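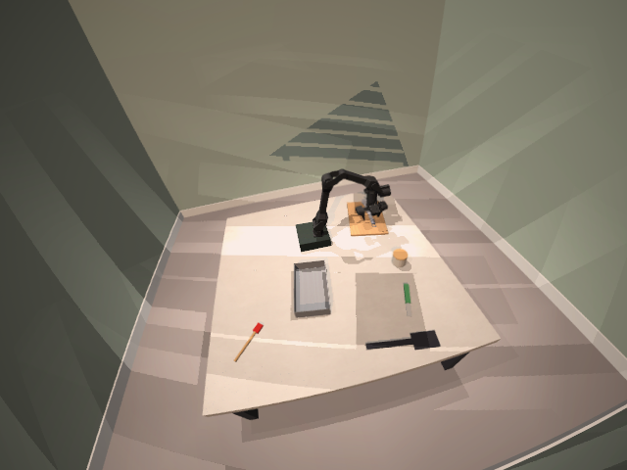
The quote from Plilance ran to four pages, and the arm took up one line of it. Everything after that line was the part I hadn't budgeted for: gripper, mounting, training, and something called "integration support," billed by the day. I had been pricing this the way you price a puppy, by looking at the puppy. So before sending anyone money I went back to the simulated bench and made a list of what the job needs besides an arm. A table big enough to hold it all, for one. A tray with walls. A mat. A cutting-board-sized piece of wood, a spatula kind of thing with a long black handle, a couple of skinny little tools with bright ends. Call it a drawer's worth of stuff, and I had put down zero for it.

Reshma Buthelezi, who has to sign off on all this, asked why we need 2 arms if the layout only shows one. I said spare. She said spares are for people whose first one works. We are now buying one.

The other fight is lead time. Plilance says 18 weeks. Aaltonen says 5, for a smaller arm at a price that made me close the laptop and go get a sandwich. Urho wants the fast one, but Urho isn't paying for it.

My current plan is to order the slow arm in April, buy the table and the cheap stuff now, and keep moving things around in the simulator until the crate shows up - rearranging furniture in there is free. I still need a number for shipping. Plilance has it down as "TBD."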